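Bostcombe Documentary Weekend: my day at the Talavera

I'd been meaning to go to the Bostcombe documentary weekend for years and always managed to be somewhere else, usually a family thing. This time I booked the train the minute the programme went up and on 25th August there I was, standing outside the Talavera at half past nine in the morning with a bacon roll, far too early (the doors opened at ten, I'd misread it).

If you don't know the Talavera, it's a single-screen cinema up the hill from the station, 146 seats, with proper curtains that open and close before each film. I love a curtain! The foyer is tiny. Once the queue for tickets meets the queue for coffee you may as well give up and make friends with whoever is pressed against you. I got chatting to a couple who had come for the whole weekend and had colour-coded their programme with highlighters. I had mine folded in my back pocket and had already dripped brown sauce on it.

Morning: the shorts

The day started with a run of shorts, none of them longer than 20 minutes. Very mixed bag. There was one about a parish council row over a footpath which had the whole room laughing, and then a very quiet one about night bus drivers that I'm still thinking about now. One of them, about local radio phone-ins, I could have done without. It was mostly people being rude to each other over shots of pylons, and I get enough of that at home (the rudeness, not the pylons).

Sound was a bit low for the first two. Somebody near the back shouted, it got fixed, everyone clapped. 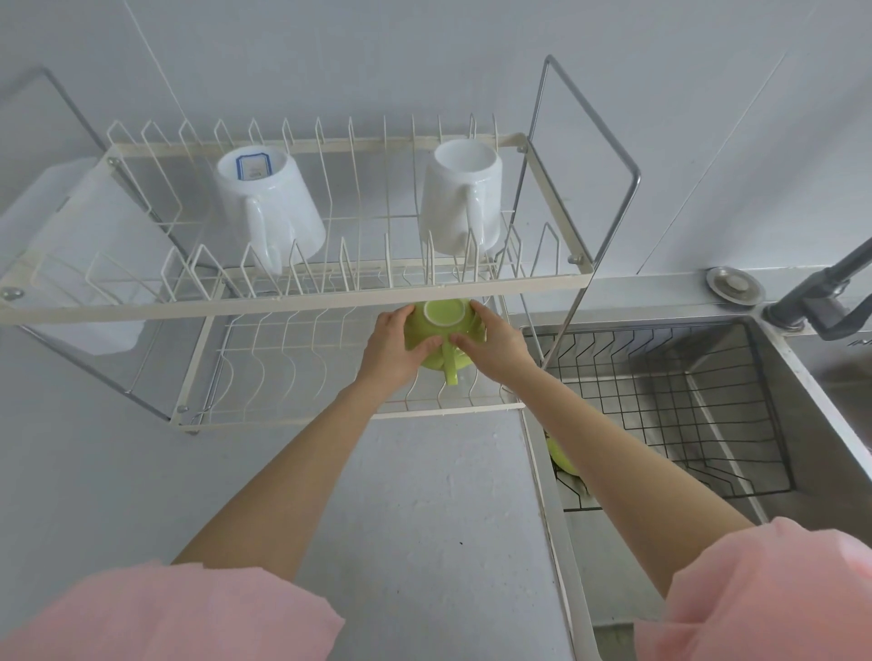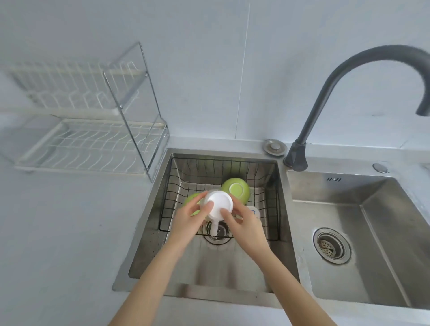

The main film: Dovura

This was the one I'd come for. Dovura runs for 93 minutes and follows a small-town newspaper through its last year in print, including the run-up to a council election where the paper and one of the candidates fall out very badly. I went in expecting to be told who the villain was. The film never quite does that, and I changed my mind about the editor at least three times. There's a long stretch in the middle where he and the candidate are stuck waiting in the same corridor and neither will speak first, and you could hear people in the audience shifting in their seats.

My one grumble is the music. It swells up whenever somebody looks out of a window, and people look out of windows a lot in this film. I also think it has two endings and should have picked the first one, the bit with the empty shop front. But I'd see it again tomorrow, and I'd drag my sister along, who thinks documentaries are homework.

The discussion afterwards

Half the fun of these weekends is supposed to be the arguing, and this one didn't disappoint. The question on the programme was whether a film crew should show the people they've filmed the finished thing before the public sees it. The director said yes to showing, no to changing anything. A woman in the third row said that was having it both ways, and off we went. It got fairly heated over whether a politician should be treated differently from a shopkeeper, and a chap who used to work on a weekly paper gave a very good little speech about getting shouted at in the supermarket.

I put my hand up, got the microphone, and completely forgot my question. I asked how many hours they'd filmed instead, which had already been answered. Ah well.

The Voltitetti stall

On the way out I stopped at the table run by Voltitetti, the little label that puts out documentaries on disc with booklets. I'd promised myself I wouldn't buy anything. I bought two, at £13 each, and a tote bag. They had a test copy of the Dovura booklet to flick through, with pages from the newspaper printed the right way up for once, and they reckon it'll be out before Christmas.

If you're going next August

Book the main film early, mine was sold out by the time I got there. Bring a jumper, the Talavera is freezing in the front rows. The last train back leaves while the evening film is still on, so either stay over or do what I did and miss it, which I was cross about all the way home. Next year I'm getting a room.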